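Packing Accessories with a Two-Arm Cell: Can a Machine Take Over the Last Job on the Bench?

Project report, second semester
Submitted 2026-05-11

1. Background

Skirimar refurbishes small office equipment in Findville and sends it out again in plain cardboard boxes. The cleaning and testing are partly automated. Packing is done by hand. A packer puts a printed sheet in the box, adds a mouse or similar item, adds the cables, and closes the lid. The question set for this project was whether a two-arm cell with ordinary two-finger grippers could do this work at a useful rate, and if it could not, which step stops it.

The same question is asked about household chores, where the objects are much the same: leads, plugs, small plastic things in a drawer. We took the packing bench as the easier case. The table is flat, the light is even and the set of objects is known in advance.

2. Method

The arms were driven by a control policy, which we named Pastor, trained on demonstrations recorded at the table. A run was one box packed from start to finish. We counted a run as complete if all items were inside the box and the lid could be shut without moving anything by hand.

We recorded 653 demonstrations between December and the end of April. Of these, 71 were discarded, mostly for dropped items or lost synchronisation between the two arms.

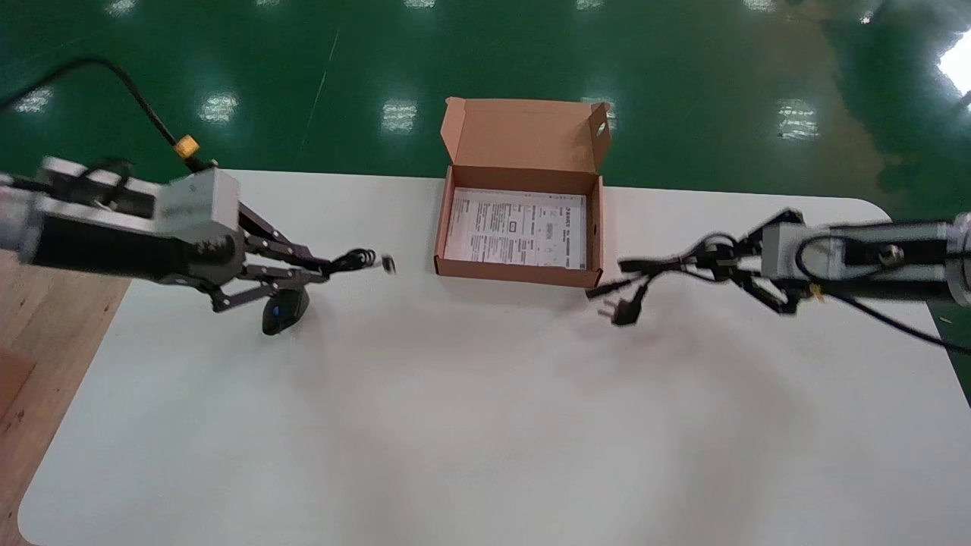 The order of items was fixed for the first half of the trials and left free for the second half. Fixing the order made the programme simpler but caused delays, as one arm had to wait for the other to clear the box opening. With a free order the waiting was shorter, and collisions between the wrists became the main cause of stopped runs.

3. Rigid items

Rigid items gave little trouble. A computer mouse has a known shape and does not change it when lifted. Most failed grasps came from the finger closing on the curved edge and pushing the mouse along the table. Lowering the approach by a few millimetres removed most of these. The printed sheet was harder to pick than expected and was placed by hand in all reported runs. This is a limit on our results and should be read as such.

4. Cables

Cables took up most of the project. A coiled cable has no fixed outline. Two coils from the same batch can differ in width and in the direction in which the plug points. The tie is the most useful feature, because the strands are held together there and the bundle is at its narrowest.

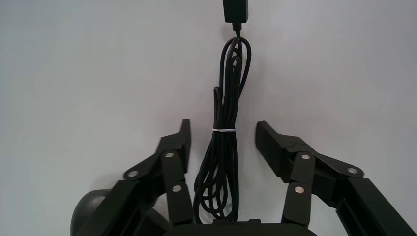
We tested three grasp points: the plug, the tie and the lower loops. Grasping at the plug was secure but left the coil swinging, and the swing had to die down before the cable could be lowered into the box. Grasping at the lower loops often caught one or two strands only, and the coil then opened. Grasping at the tie was the most reliable of the three, provided the fingers were centred before closing.

Centring depends on the wrist camera. At short range the view is good, but black cable between black fingers offers little contrast, and the depth estimate was poor. A pale surface behind the cable helped. The estimate still drifted when loops lay close to one fingertip, and the policy would sometimes close too early on that side.

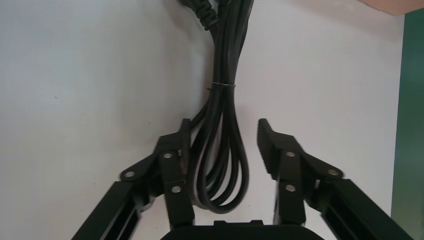
Photo: project group, wrist camera

Slowing the final approach reduced early closing. It also added time to every cable. In the last set of trials we ran 30 boxes at reduced speed and 20 of them were complete. In the other ten, the usual fault was a loop left hanging over the side of the box, which stopped the lid from shutting. The policy had no step for checking this. A human packer tucks the loop in with a finger and probably does not notice doing it.

5. Comparison with manual packing

We did not carry out a formal time study. On the basis of our own attempts, a person with no training packs a box several times faster than the cell. The cell also needs someone close by to reset it after a fault, so at present it does not free a worker for other tasks.

A draft of this report was circulated to the firms that lent parts and space.
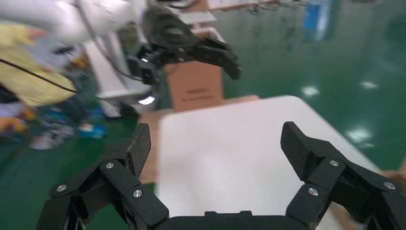

Skasico replied that speed was the wrong measure for a firm of its size, and that a slow cell would be acceptable on a night shift if it could go for several hours without a reset. It asked for the mean time between faults, and whether a dropped cable could be left where it fell while the cell went on to the next box.

We can answer only the second point. The policy does not recognise a dropped item as a fault and will carry on, but the box is then short of a part and nothing marks it as short. A weighing plate under the box would detect a missing cable at low cost. Mean time between faults was not logged in a form we can use, as the cell was stopped by hand for many reasons.

6. Further work

The next group should add the weighing plate, log every stop with its cause, and train a separate tucking motion for loose loops. The sheet should be brought into the task, possibly with a suction tool on one wrist. Cables with a pale jacket should also be tried, so that the effect of contrast can be separated from the effect of shape.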